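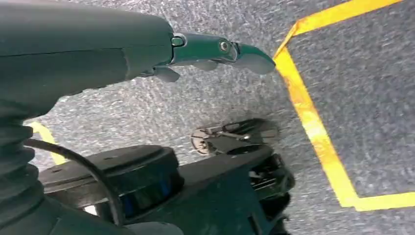

Gondale: marcas de cinta sobre moqueta

Ficha de datos y notas de uso

Qué contiene

Gondale es un registro de zonas delimitadas con cinta adhesiva en suelos de moqueta. Cada entrada corresponde a una zona: su contorno, el color de la cinta, el tipo de pelo de la moqueta, el estado de las esquinas y una nota libre de quien la revisó. Lo empezamos en abril para decidir si merecía la pena seguir marcando el suelo con cinta o si nos estábamos engañando. Seguimos sin tenerlo claro, y conviene leer el resto con eso en la cabeza.

La versión actual reúne 200 zonas. De ellas, 64 tienen medidas tomadas con regla en el sitio. Las demás llevan solo la valoración visual del revisor, que vale lo que vale.

De dónde salen los datos

Casi todo procede de salas de trabajo de Zeltside, con moqueta de pelo corto, gris o gris azulada, de esas moteadas que se venden para que no se vea la suciedad. También disimulan los restos de adhesivo, y eso es un problema para nosotros: un revisor puede anotar "sin residuo" con la mejor voluntad y equivocarse. En moqueta lisa el mismo residuo salta a la vista.

La cinta amarilla domina el conjunto. Se ve bien sobre gris y es la que había en el almacén. No hemos comparado marcas ni anchos de forma seria, así que pedimos que no se cite Gondale como prueba de que el amarillo funciona mejor que otro color.

Estructura de los archivos

zonas.csv: una fila por zona
esquinas.csv: una fila por esquina, enlazada con la zona
notas.txt: comentarios de los revisores, tal como se escribieron

Campos de zonas.csv

id_zona: número entero, sin significado fuera del archivo.
color_cinta: texto libre. Hay "amarillo", "amarilla" y "amarillo fuerte"; no lo hemos normalizado.
pelo: corto, medio, desconocido.
forma: rectángulo, polígono, línea suelta.
cerrada: sí, no, no se sabe. Se pone "no se sabe" cuando algo tapa parte del contorno y el revisor no pudo rodearlo.
desvio_mm: desviación máxima de un lado respecto a la línea recta. Vacío si no se midió.
uso_declarado: lo que dijo el responsable de la sala. Puede no coincidir con el uso real, y muchas veces no coincide.

Campos de esquinas.csv

tipo: solapada, a tope, doblada.
levantada: sí, no.
comentario: opcional.

Sobre las esquinas

Insistimos en ellas porque es donde falla todo. Una tira recta aguanta bastante; la esquina se engancha con las suelas y con las ruedas de las sillas. La guía interna de Urna recomienda cortar y solapar, y en nuestras notas la esquina doblada sale mal parada. Ahora bien, las dobladas están casi siempre en zonas de mucho paso, donde cualquier esquina habría sufrido. Quien quiera sacar una conclusión tendrá que separar las dos cosas, y con estos datos no va a poder.

Cómo se midió

Regla metálica apoyada en el borde exterior de la cinta, lectura a ojo. Probamos una plantilla de cartón y la abandonamos porque se combaba. Dos revisores repitieron 15 zonas y no siempre dieron el mismo desvío; en moqueta el borde de la cinta sube y baja con el pelo, y un milímetro no significa gran cosa. Tratad desvio_mm como una escala de "bien, regular, mal" con decimales de adorno.

Para qué puede servir

Para hacerse una idea de cómo envejecen las marcas en un suelo de oficina o taller ligero. Para preparar una hoja de revisión propia. Para discutir con quien pide volver a encintar toda la planta.

Para qué no

No sirve para estimar la vida útil de una cinta: no guardamos la fecha de colocación. Tampoco para temas de seguridad o evacuación, que tienen su normativa y no se resuelven con un CSV. Y no lo uséis para suelos duros.

Problemas conocidos

Las primeras 100 entradas se anotaron antes de fijar la definición de "levantada". Las repasamos después, sobre el papel, sin volver a las salas.

Algunas zonas aparecen dos veces con identificador distinto, seguramente porque se volvieron a encintar con otro contorno. Están señaladas en notas.txt con la palabra "doble", cuando alguien se acordó.

El campo forma mezcla rectángulos de verdad con rectángulos supuestos. Desde un solo lado, dos esquinas y un tramo recto no garantizan que la otra mitad exista.

Se nos ha propuesto importar los planos de Trình para completar los contornos. De momento no: un plano dice dónde debía ir la cinta, y lo que registramos es dónde está.

Cambios

Se añadió el valor "no se sabe" en cerrada.
Se retiró la puntuación global por sala, que mezclaba criterios incompatibles.
Pendiente: normalizar color_cinta.

Correcciones

Mandad el identificador de la zona, el campo y el valor que proponéis, con una línea que diga cómo lo comprobasteis. Las correcciones hechas de memoria se guardan aparte y no cambian la tabla.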